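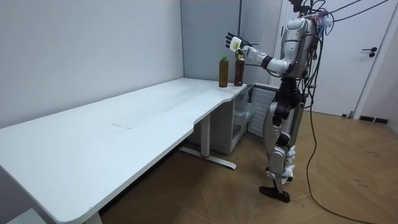

Halinetti user guide, section 6. Written by the Eltavo bench team. Last revised 13 March 2021.

6. When the arm stops short of the bottle

Welcome to the fault we have learned the most from! If you run the two-bottle reach for long enough you will meet it. The arm comes up to shoulder height, bends at the elbow, the hand opens over the bottles, and then everything holds still. The controller shows code 78 and the fingers stay spread.

Code 78 means that the hand and the arm disagree about where the wrist is. The arm holds its last position and waits for you. It is a lovely bit of behaviour once you know it, because the bottles usually stay standing, but a held arm is still a powered arm. Please read 6.1 before you go near it, even if you have cleared this fault before.

6.1 Before you touch anything

CAUTION: A held arm can move without warning when the fault clears. Keep your head, hands and sleeves out of its reach until step 4 is finished.

CAUTION: The overhead cables must stay connected while the robot is standing. Do not unhook, shorten or re-route them to get a better look at the shoulder.

1. Say "holding" out loud so that everyone in the room knows the arm is live.

2. Walk round to the side away from the raised hand. Watch the cable on the floor. It is black, it loops, and it will find your foot if you are looking up at the robot.

3. Press PAUSE on the Tapia controller and wait for the amber light. If the light stays green, use the emergency stop and go straight to 6.4.

4. Wait 60 seconds. The elbow may sag a little as the drive lets go.

5. Take the bottles off the desk, far one first, keeping your forearm below the robot's hand. If you can't reach them that way, leave them where they are and carry on.

Note: Caps on, always. We run this task with full bottles since the weight makes the results far more interesting, and a tight cap saves you an afternoon of mopping.

6.2 Finding the cause

Most cases of code 78 come from the wrist lead. In October we changed to a softer lead, and it made the reach beautifully smooth, but it can creep out of its socket when the elbow bends and straightens over and over.

1. With the amber light showing, follow the wrist lead from the hand back to the elbow. Look for a twist or a pinch at the joint.

2. Press the plug home until it clicks. A plug that looks seated may still be 2 mm out.

3. Check the label on the back of the hand. If a corner has lifted, smooth it down or replace it. A loose label can catch on a bottle cap.

4. Open the Prikudero log and find the last line before the fault. A wrist value that jumps from one line to the next points to the lead. One that drifts slowly points to the joint, so go to 6.5.

Note: Save the log before you restart. The restart wipes it, and we have lost some very good faults that way.

6.3 Starting again

1. Clear the desk. The first reach after a fault is always done with nothing on it.

2. Check that both feet are flat on the floor and that the overhead cables hang free of the shoulder.

3. Choose SLOW REACH and press RUN. Keep one hand on the emergency stop.

4. Watch the elbow all the way out and all the way back. It should travel in one clean sweep — no tick, no pause.

5. If the sweep is clean, put one bottle back and repeat. Then add the second, with enough space between them for the open fingers.

6. Return to normal speed.

6.4 If PAUSE does not work

CAUTION: Treat this as a safety fault. Do not try PAUSE a second time.

1. Press the emergency stop. The overhead support will take the robot's weight if the legs give way. Stay clear until it has stopped swinging.

2. Switch off at the wall and hang the DO NOT RUN tag on the controller.

3. Write down what the arm was doing and which light was showing, then report it the same day.

6.5 Wrist joint wear

The wrist joint is due for a check every 900 reaches, or sooner if the log shows drift. Follow section 9 for this job and do not open the wrist with the hand still fitted.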